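Workshop Tips Home | Bench Setup | Grippers | Teaching | Cable Care | Ask

Showing a Two-Arm Robot How to Pack a Zippered Pouch

Last updated: September

Soft pouches are harder to teach than boxes. The opening closes when you let go, the handles fall where they like, and the zipper needs one hand to pull and another to hold. The notes below cover teaching by remote control, with a leader arm in each hand, and apply equally to guiding the arms directly. They were written on a Katayama bench pair running the Gredow recorder, but little in them depends on the brand.

Before recording

Cover the table with a plain sheet in a light, neutral color. Tape it underneath at the corners. Small creases are acceptable; a sheet that slides is a fault, and every demonstration made on it should be discarded.

Pick a pouch with a stiff seam. A clear window helps, as you can check what is inside without opening it again. Leave any charm or strap attached if the pouch will have one in normal use. A policy trained on a bare pouch will often grab the charm the first time it meets one.

Run each gripper cable with enough slack for full wrist rotation, then rotate the wrist both ways and look at the loop. Check the bracket screws at the same time.

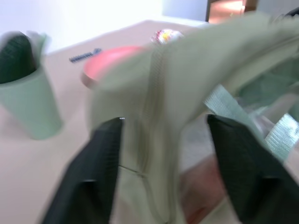 Grip near the seam. Two layers of cloth and a line of stitching give the fingers something to close on, while a single layer tends to slip out once the arm lifts. Close slowly until the cloth stops moving between the fingers, hold for a count of two, then lift. The pause costs little and gives the recorder a clean boundary between grasp and lift.

Speed is the most common fault. An operator who is comfortable with the task will swing the pouch, and the wrist camera then records smear for the length of the swing. Set the leader scaling to 50 percent for the first session. Raise it only when playback from the wrist view is readable at normal speed.

Keep the idle arm still. If the left arm is holding the edge open, it should hold and do nothing else. Small corrections made out of nervousness are recorded along with everything else, and they come back in the trained motion as a tremor.

Order of work

1. Open the zipper fully. Partial openings snag on hard items.
2. Move handles and straps clear of the mouth.
3. Hold one edge with the nearer gripper.
4. Place flat items first, then round ones.
5. Release the edge, take hold of the pouch by its end, and close.

Use the same order in every demonstration. Change the positions of the items between runs, by a hand's width or so, and leave the order alone. Mixed orders need far more data than most small shops will collect.

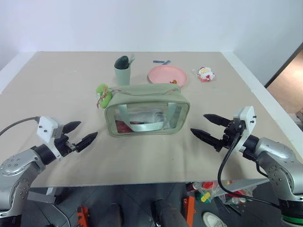
Start each run from the same open-finger pose, both grippers clear of the cloth. Gredow has a home button for this; on the older Zaravach controller, save the pose by hand and recall it before pressing record.

How many runs? For one pouch and a fixed set of items, Sota Oshima's first usable policy took 131 demonstrations, of which he threw out 34. His reject list was short: dropped items, double grasps on the zipper pull, and runs where he had stopped to think. A failed grasp followed by a clean recovery is worth keeping — tag it so it can be pulled out later if needed.

Stop after more than 10 poor runs in one sitting. Hand fatigue shows up first in the zipper step, where the pull drifts off the line of the teeth and the fabric bunches ahead of the slider.

Wipe the finger pads with a dry cloth between sessions. Fabric lint reduces grip, and the change is slow enough to miss. Jovby pads can be swapped without removing the fingers — note the swap in the session log, as grip before and after will differ.

Contact the bench desk | Copyright Workshop Tips | Back to top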